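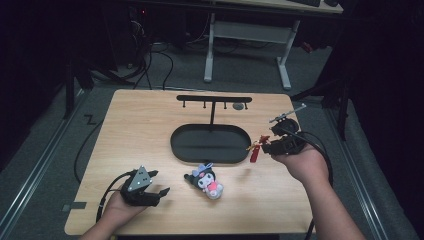
November 17, 2019

Slept badly, up before six. Paid the Skukbridge water bill and wrote to Eirini about the train. She wants to come for three nights and I said yes.

Soup again for lunch. Benedek called after, he has an offer on the Biritz house but it is 2000 under what he asked. I told him to wait until the new year. He won't.

Walked to the post office in the rain and back by the canal. Left knee sore on the steps, same as in October. Need to call Dr. Vrettos. Read two chapters and turned the heat down at ten.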